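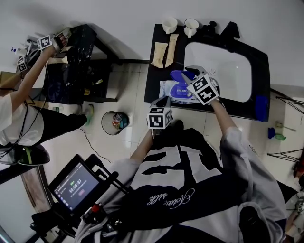 Hand-held grippers at work by the sink, gripper on the wipes packet.

Company | Our Rules

Brinkmann writes working rules for people who teach robots household tasks. Annelore Grube started the firm in Clostthorpe with 2 colleagues, and we are seven today. Our rulebook has 56 points — the marker cubes must stay uncovered, cables are checked before each session, every task has a written start position. Ilse Engelhardt reviews it each January.

Comments

Tirketari: Is the rulebook also for kitchens with gas?

Bretdale reader: Point 12 on cables helped us, thank you.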